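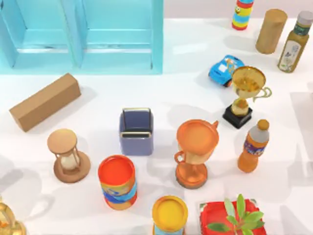 A reader wrote in to say the Lastano breakup story was still showing the old headline on her phone, the one that had the couple "engaged," and would we please fix it before her sister saw it and got her hopes up all over again.

**Ticket 1354** | Primenora celebrity desk | Status: open

Thank you so much for the kind note, and for reading us so faithfully! The desk changed that headline Wednesday morning, and it looks right on the website, so I went digging in the app. The story page there had the new wording, but the alert and the little card on the Drudville tab both had the old one (I checked twice, with coffee in between).

- Cleared the card cache from the Nava dashboard. No change.
- Republished the story. Card updated, alert didn't.
- Found the alert saved as its own copy, with error 300 next to it.

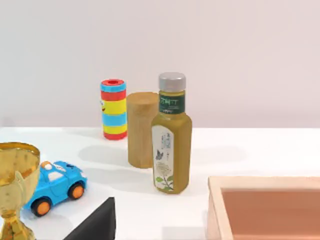 *Striped cylinder with a red lid, white tabletop.*

I've deleted the saved alert and sent a corrected one, and I've asked the app folks to look at the 34 other alerts from the same batch. If you wouldn't mind, please close the app all the way, wait 10 minutes and open it again. Write back either way, and tell your sister we're sorry for the mix-up. I'm leaving this open until I hear from you.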